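Home | Diary | Notes | About

Grasp planner, day whatever

22nd September
by Shoshana Dvorak
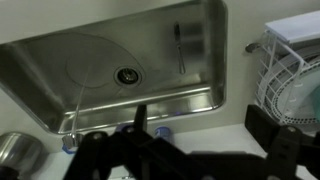

So I spent most of today arguing with the replanner, and I think I finally know why the arm keeps dithering over flatware. The pose estimate for a knife on steel jumps around like crazy (shiny on shiny, what did I expect), and every time it jumped more than a few degrees the planner tossed its whole trajectory and started over. From across the room it looks like the poor thing is having second thoughts.

The log from this morning had 3,287 replans in it. For one morning! I scrolled through it with my coffee and felt a little sick.

What I did about it: there's now a small filter between perception and planning that holds on to the last good pose and only lets a new one through if it sticks around for 170 milliseconds. Laryea already had a hook for that, buried in the config under a name I'd never have guessed, so I deleted the half-written version I was so proud of yesterday. Oh well. I also made yaw flips free, because for a table knife the estimator loves to swap handle and blade, and for a plain pick near the middle I don't much care which end is which. I'll care later when we get to sorting.

Then the wrist camera view. The fingers take up a big chunk of the bottom of the image and the segmenter kept calling the left fingertip an object, so I finally masked both of them from the joint angles instead of using that hand-drawn mask from the Dosholm branch. Way nicer. The mask moves when the gripper opens, what a concept.

Still broken: the collision map thinks the sink wall is thicker than it is, so anything lying close to the side gets rejected. I dropped the padding and the planner got brave, maybe too brave. Left it at 60 percent speed and will look again tomorrow with fresh eyes.

Want to rerun the Serkow logs through the new filter overnight, if the disk has room. It probably doesn't.

Recent entries
The Melitthorpe demo, and why I hate demos
Quaternions, again
Serkow logs: first pass
Things to fix before November

Older | Newer | Archive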